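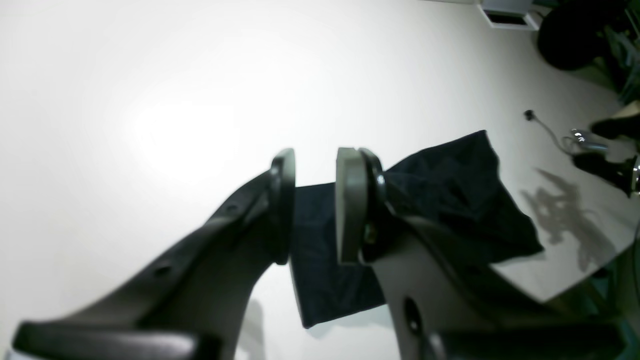
Dark navy fabric on a white tabletop.

Site visit report: Watton soil treatment yard and the Custham cleanup
Posted May 9, 2018

Our spring visit took in two stops this year, the Duma treatment yard at Watton in the morning and the old dry cleaning plant at Custham after lunch. The bus left on time and we were at the Watton gate by 9:30. Everybody signed in, got a hard hat and sat through the safety talk, which was short.

Jyoti Gautam runs the yard and led the walk. Watton takes in petroleum soil, mostly from gas station tank removals, and treats it in long covered piles with air pulled through perforated pipe. A pile holds about 300 cubic yards. The blower shed was louder than I expected and we had to step back outside to hear the answers to questions. Gautam said the piles run slower in winter, and that April was wet enough this year that they had to re-cover two of them and pump out the sump more often than they like.

Several people asked about sampling. The yard takes composite samples from each pile at the start, then again at four weeks, and then as needed until the numbers come in under the reuse limit. The last pile to be cleared took 97 days. Clean soil goes out as fill for road shoulders. There was some back and forth over who keeps the paperwork once the soil leaves the gate. The yard keeps a copy, and so does the hauler -- the property owner should too, and often doesn't.

Lunch was sandwiches in the yard office. Parking there is tight, so anyone driving separately next time should use the gravel lot across the road.

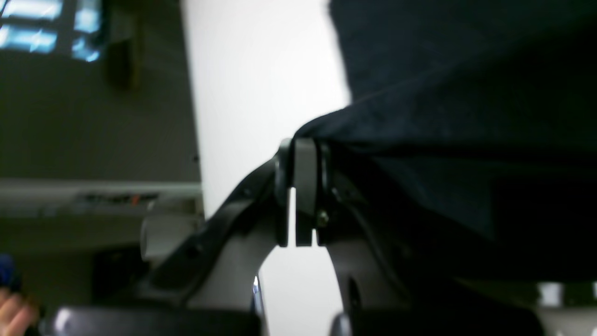 Navy cloth apparently pinched by a gripper.

Custham is a different kind of site. The dry cleaner closed years ago and left solvent in the groundwater under the building and part of the alley. Hashemi, the firm doing the cleanup, has been injecting a vegetable oil mix through temporary borings to feed the bacteria that break the solvent down. Their project geologist, Ghazal Jalali, had the cross sections taped up on the side of a van and took us through them layer by layer. A silt lens at 14 feet has been the main problem. The oil goes around it and the solvent sits in it.

The second round of injections used 64 borings on a closer grid. Jalali was careful not to promise much from the first set of results. Two wells are down a good deal, one is flat, and the one nearest the alley went up before it came back down. The next sampling is in the fall.

We also looked at the vapor system in the building next door, a fan and a pipe up the back wall. The tenant told us she can't hear it with the door shut.

Back at the bus by 3:45. Handouts from both stops are at the front desk, and the Custham cross sections can be copied on request -- they are large sheets, so allow a few days.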